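Foltorero

Foltorero is a two-armed tabletop robot built in a shared workshop in Sterkthorpe by Patricio Echevarría and Araceli Mateos. It sorts small household items between open plastic containers. The design files were released on Dec 20, 2021 under the project name Novadley, which also covers the control software.

Design

The arms are mounted at the front of a white table and work over its surface from either side. Their housings are grey metal, with bolted brackets between the joints, and each arm ends in a black gripper with articulated fingers. Both arms run from a single control board. The first version used printed brackets, which flexed under load and were replaced the following January.
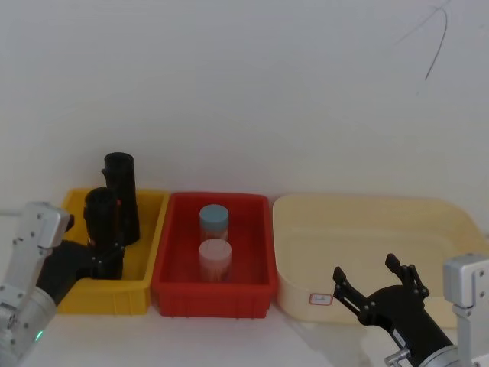

Sorting is done by container. The program stores a fixed position for each bin and tray, and an arm will not enter a container while the other arm is inside it. Cylindrical items are gripped around the body, and jars are gripped below the lid. The maximum load per arm is 200 grams. Heavier items cause the shoulder joint to sag and the move is abandoned.

Testing

Mateos logged 1,054 transfers on the second version before the finger joints needed tightening. The builders' notes advise checking the bolts every 1,000 transfers and replacing the finger pads at 3,000. Clear plastic remained a source of errors, as the software often misjudged the near edge of an object.

Variants

Salinas is a single-arm version for narrower benches. It uses the same gripper and control board but has a shorter upper segment, and it cannot reach the back of a deep bin.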